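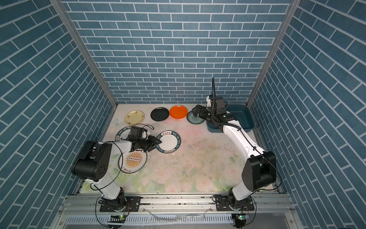
Kitchen tips » Washing up

Reading time: 1 min

Scrape plates before you stack them, and put like with like. At the Greruvard open day in October, Vimala Pisharody had two arms clearing a table, and the crumbs had ended up on the mat under the plates. Wipe the cloth before the next meal. Lift each plate by its rim, as the left gripper does, and keep fingers off the food side.

Set the basin at the back, within reach. Large plates go in first and small ones last. 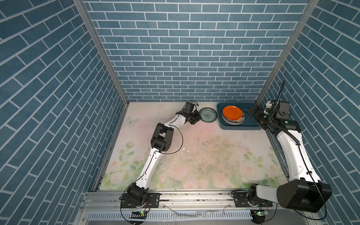

Orange plate on top of the stack, in the tray.

Contact us | Back to top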